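Features > Technology > Home Life

The Long Road to Breakfast

Can a machine do the chores yet? We spent a winter finding out, one slice at a time

By Estrella Montes

February 2019

The first thing I learned at Proltlow is that the toaster is a great deal harder than the chessboard. The second is that everyone who works there has stopped eating toast.

The company rents half a floor above a tile showroom, and most of that half is taken up by a kitchen. It has counters, a sink that drains, a dishwasher, a drawer that sticks in damp weather, and a cupboard full of mismatched mugs brought in from people's homes. The mugs matter a lot. A robot that can pick up 200 copies of the same mug has learned one mug, and no family I've ever met owns 200 copies of the same mug.

I'd come because of a question my mother asks me every year when she's up to her elbows in the holiday dishes: they can land a thing on Mars, so where is the machine that does this? I have written about technology long enough to have a stock answer, and in December I got tired of hearing myself give it. So I called around to the people who are trying, and I asked if I could come and watch them try. Watching is wonderful, by the way. I went expecting to be bored and I missed my train home twice.

Start with what works. On a shop floor, where the light never changes and the part always arrives facing the same way, machines have been doing repetitive jobs for decades, and doing them beautifully. At Pacheco, a family-run maker of cabinet hinges, I stood in front of a packing cell that drops hinges into boxes all day long. The count on its little display read 1,467 when I walked up, and the woman running the line told me it hadn't stopped since the start of the shift. She loads the cartons, clears the jams and decides what gets packed next. The arm does the dropping.

Then I asked her whether it could pack the screws. She laughed (kindly!). The screws come in a bag, the bag is floppy, and the bag never lies the same way twice. People pack the screws.

That floppy bag is the whole story of home robotics. A house is nothing but floppy bags. There are dish towels and bread wrappers and the cord behind the kettle, there's a cat, there's the lid that only goes on if you push the left side first. You and I handle all of it while thinking about something else, and it takes a while standing next to a machine to appreciate what our hands are up to.

Take the toast. Zyanya Medrano, who runs the kitchen work at Proltlow, wrote the job out for me on the back of a parts list. Get a slice from the bag without tearing it. Find the slot. Turn the slice so it goes in on its edge. Let go at the right height. Push the lever down until it catches, which takes more force than you'd think, and do it without shoving the toaster along the counter. Wait. Then get the toast out again, and by now it's a different object: stiffer, crumbly, a bit smaller, and sitting mostly inside a metal box with only its top showing.

"I had it down as a week's work," she said. "I gave the new hire the toaster because I thought it would be an encouraging start."

The machine they use is known around the office as Clivo. What surprised me most was how much of its seeing is done from the wrist. A camera up by the ceiling gets a fine view of the room, but it loses the bread the moment the hand moves in, exactly when the view counts. A camera on the wrist goes where the work goes. It also gets the work at a strange, swooping angle, and whenever the arm moves quickly everything smears. Chrome makes it worse. A polished toaster throws back bright patches that slide along its edges as the camera moves, and a person knows without thinking that a highlight isn't a thing you can grab.

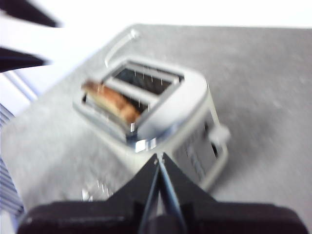

Zyanya thinks the slice standing up in the slot is the best teacher she has ever had, and that anyone who wants to know how far along household robots are should skip the videos of backflips and ask to see one take out the toast. Pinch too softly and it slides back down, she told me. Pinch too hard and you've made breadcrumbs. She would also like it known that she has nothing against backflips.

I watched for an entire afternoon. In one try the fingers came down a hair to the side, touched the rim, and backed off to think it over. In another the slice came up clean and level and was set on a plate, and I made a noise I'm glad my recorder didn't catch. The one after that broke the crust. When I asked what had changed between the good one and the bad one, I got a shrug and a long, happy argument among three engineers that was still going when I left to find coffee.

A lot of what Clivo knows, it got from people. Instead of writing rules for every situation, the team has a person steer the arms through the job by hand, over and over, and the software learns from the recordings. I was allowed a turn. I'm a reasonably coordinated adult and I've been making toast since I was six, and I could not get the bread into the slot. Without feeling in your fingertips you discover that you've been relying on touch all along, for the little bump that says the slice has met the edge and the give that says it's clear. It took me five tries to get one slice in, and I had it crooked.

Touch is where I'd put my money for the next big leap. Floltovus, a small outfit two towns over, is making soft fingertip pads that sense pressure and slip, and they let me play with a pair wired to a laptop. Drag a dinner plate across the pads and you can see the slipping begin on the screen before you'd notice it with your eyes. The pads wear out fast, and the people who make them were cheerfully frank about it. One of them keeps a coffee can full of dead ones on her desk. But put something like that on the end of a fast, steady arm, wash it without ruining it, and the dishes start to look possible.

How possible? I asked everyone the same question: if I handed you my kitchen tonight, what could your machine do by itself? The answers were refreshingly small. Load the sturdy plates, if they'd been scraped. Wipe a flat counter with nothing on it. Put the cans away, provided the cupboard was already open. Laundry got a groan in every building I visited. Folding a T-shirt that's been laid out flat has been done. Finding the T-shirt in the pile, and finding out it's inside out, is another matter.

Speed came up as well. Clivo takes a good deal longer over a slice of toast than you would, and on a shop floor that would sink it. At home I'm less sure that matters. My dishwasher takes two hours over a job I could do in 20 minutes and I love it like a relative. If something spent all night slowly putting my kitchen right while I slept, I wouldn't stand there with a stopwatch.

What I would mind is having to stay in the room. That's the real gap at the moment, and it's wider than any video will show you. Every machine I saw this winter had a person within reach of a red button. They pick up what gets dropped, straighten the toaster, and start the next run. The chore gets done, and somebody has been given the new chore of watching it. At Pacheco one worker can keep an eye on several cells at once, and that's when it began to pay. In a house there's only you.

Still, I came away more hopeful than I went in. The problems people described to me were specific. A crust that crumbles, a lever that sticks, a shiny edge that fools a camera: you can work on those on a Tuesday morning, and somebody is. My mother has asked to be told when they get to roasting pans.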